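*Session four: reading a restaurant review. Notes to go with the talk. Bring your marked-up copy of the Estberg review next time, as we start from it.*

## Where we had got to

Last session we looked at menus and what they promise. Most of you agreed that a menu is a sales document and should be read like one. Fewer of you were willing to say the same about a review, and two people told me after class that a critic is "on the diner's side". Perhaps. I'd like to see the evidence first.

A restaurant review is a report by one person on one or two meals, written to a deadline, for a publication that wants to be read. It may be fair and it may be well written. It is still a very small sample. If a kitchen serves 1,000 plates in a week and the critic eats six of them, we should be careful about sentences that begin "The cooking at Estberg is...". What the critic can tell us is how six plates tasted on a particular evening, to somebody who eats out for a living.

## The Estberg review

You all have the text. It runs to 1,500 words, and I asked you to mark each sentence with one of four letters:

- **F** for food: what was on the plate, how it was cooked, how it tasted
- **R** for room: chairs, lighting, noise, other customers
- **S** for story: the chef's past, the owner's plans, how the place got its name
- **C** for the critic: their mood, their journey, their guest, their childhood

I did the same. The first mention of anything edible comes in sentence 17. Before that we get the rain, the taxi, a paragraph on the chef's years abroad and a long joke about the coat hooks. I don't mind the joke. I do mind that the bread gets four words and the pork gets nine, and that on the strength of those nine words a lot of people booked a table.

Some of you marked the "years abroad" paragraph as F, arguing that it tells you what sort of food to expect. I'd resist that. It tells you what sort of food the restaurant would like you to expect. Look at where the details in that paragraph come from: the grandmother, the fishing village, the first job washing pots. A critic eating quietly in a corner doesn't learn these things from a bowl of soup. They come from a press release or a website, and the review doesn't say which.

## Words that do no work

Go through the text again and ring the following:

1. "Elevated". Raised from what? The word usually means smaller and dearer.
2. "Honest". Used of stews, bread and prices. Ask what a dishonest stew would be. There might be an answer (bought in and reheated, say), but then the critic should tell us they checked.
3. "Generous". Fine if it comes with a size. On its own it is a compliment to the owner.
4. "Perfectly cooked". A piece of cod can be cooked in several ways that different people would call perfect. Did it flake? Was the middle still clear? Was the skin crisp?
5. "Unfussy". Often found next to a description of something with eleven ingredients.

None of these is banned in this course. I use "generous" myself. But when you meet one, look in the next sentence for the fact that backs it up, and if there isn't one, strike the word out and see what is left. With the Estberg piece, one whole paragraph goes.
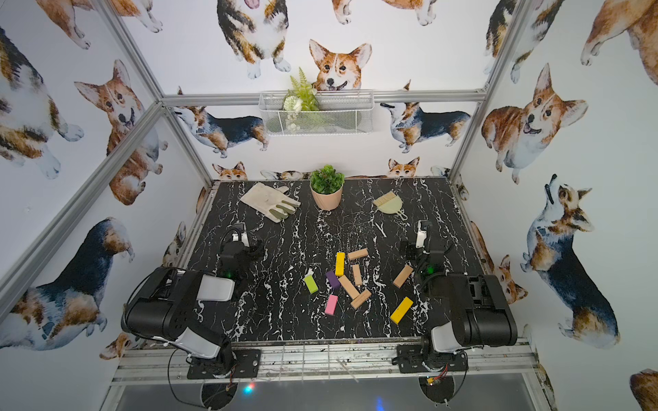 Negative words need the same treatment, and people forget this since a bad review feels braver than a good one. "Soulless" is no more use than "elevated". When the critic writes that the pudding was "an insult", we learn that they were cross. We do not learn whether it was too sweet, still frozen, or just not what they had ordered. A cruel review can be every bit as lazy as a gushing one, and it tends to travel further.

## Who paid?

There are three usual arrangements, and you should try to work out which applies before you believe a word.

**The publication pays.** The best case, and getting rarer. Even so, ask how many visits it paid for. One visit in the opening week tells you about an opening week.

**The critic pays.** Common with blogs. This sounds clean, and often is, but someone spending their own money on a birthday dinner has a reason to want it to be good. I have sat through some dull tasting menus telling myself I was enjoying them.

**The restaurant pays.** Sometimes called an invitation, a preview or a soft launch. Writers who accept these will tell you it makes no difference to their judgement. I have never seen one of them show it. Try this: take a writer who does both kinds of meal, put the reviews in two piles, and compare the last paragraphs.

The reading pack has three short pieces on Vullton, the small-plates place, all from its first month. One says at the foot that the meal was free. One says nothing. The third uses the phrase "we were looked after", and I leave you to decide what that means. All three praise the same two dishes in nearly the same order. That could be because those dishes are good. It could also be because they were the ones sent out. From the text alone we can't tell, and that is the point I want you to write down.

## Stars, marks and scores

I'm doubtful about all of them, though I accept that readers like them.

The trouble with a mark out of five is that it puts a noodle counter and a hotel dining room on the same ladder. Ask critics how they deal with this and they will say they mark each place "for what it is". So a four for the noodle counter and a four for the hotel are not the same four, and the number has stopped doing the single job it had.

The trouble with customer scores is different. Take Tretum, the bar and grill in the reading pack, which boasts in its window of more than 1,000 five-star ratings. Questions to ask:

- Over how long? A number like that means one thing for a year and another for ten.
- Out of how many ratings in all? The window doesn't say.
- What were people rating? I read a page of them, and a good part were about parking, the staff being kind to a child, or how quickly the bill came.
- Was anything offered in return? There was a card on the table when I went, promising a free coffee for a rating. It didn't say a good rating. It didn't need to.

I still had a decent lunch there, for what that's worth (one lunch, one person, see above).

## A better example

So that you don't go home thinking I hate the whole trade, please read Mi-kyung Lim's piece on Son, the last item in the pack. It isn't flawless. The opening is slow and she is too fond of the word "proper". But look at what she does in the middle section.

She went twice, at lunch and then at night, and says so. She ordered the same dumplings both times and tells us that the second lot had thicker skins and less ginger. She gives the price of every dish she mentions. She says she knows the sister of one of the cooks slightly, and then carries on, leaving us to make of that what we like. When she doesn't care for something - the cold noodles - she says that the couple next to her ordered a second bowl. You finish the piece with enough to disagree with her, and I would take that over being told to "run, don't walk".

A student last year objected that it was a bit dry. I think that's fair. There is a real tension here and I don't have a neat way round it: the plainest review may be the most useful and the least read, and editors know it. If you can write something as full of facts as Lim's and as lively as the coat hooks joke, there's a living in it.

## Points that came up in discussion (added after class)

*"Isn't taste personal anyway?"* Yes, and that's an argument for more detail. If I know you like things salty, and you tell me the broth was well seasoned, I can adjust. If all you tell me is that it was stunning, I can't.

*"Should critics be anonymous?"* In theory. In practice most owners know the faces. Being spotted can't change a kitchen's skill in the ten minutes before a plate goes out, but it can change which piece of fish you get and how often someone tops up your water. Discount the service paragraphs heavily.

*"What about photographs?"* We'll give them a session to themselves in November. For now, treat a photograph of a dish as you would treat the word "generous".

## For next time

Write 300 words on a meal you have paid for yourself. A sandwich will do. Rules:

- Food must appear in the first or second sentence.
- No word from the list above unless a fact follows it.
- State how many times you have been, and at what time of day.
- Include one thing you could be wrong about.

Then swap with a neighbour and mark each other's work with F, R, S and C. Please be strict. Keep the marked copy, because you'll need it for the longer essay, and don't correct it before handing it in; I want to see the first attempt with the ringed words still there.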